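**Hurnex trial kit - my walk-round, 2020-07-04**

- [x] E-stop within reach. Yes, and it clicks nicely!
- [x] Arm speed capped at 100 mm/s for the puzzle job (Celina wanted 200, I said after lunch)
- [ ] Fingertips. Scuffed, and I'd like a spare pair in the quote
- [x] Foam pieces flat on the table before start - the owl with the 4 goes first
- [ ] Cable check. Leszek has the sheet, I'll chase him

I'd happily run it again, but Zolska still owes us the manual for the gripper.

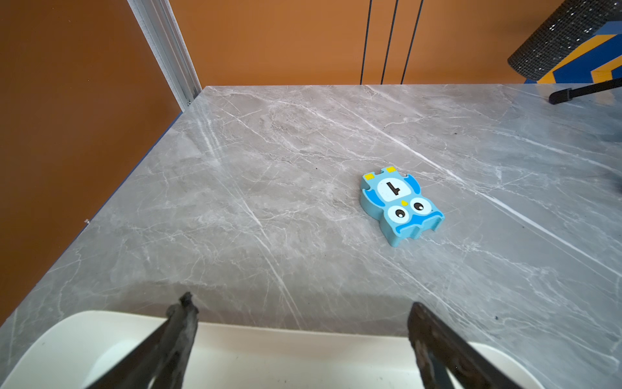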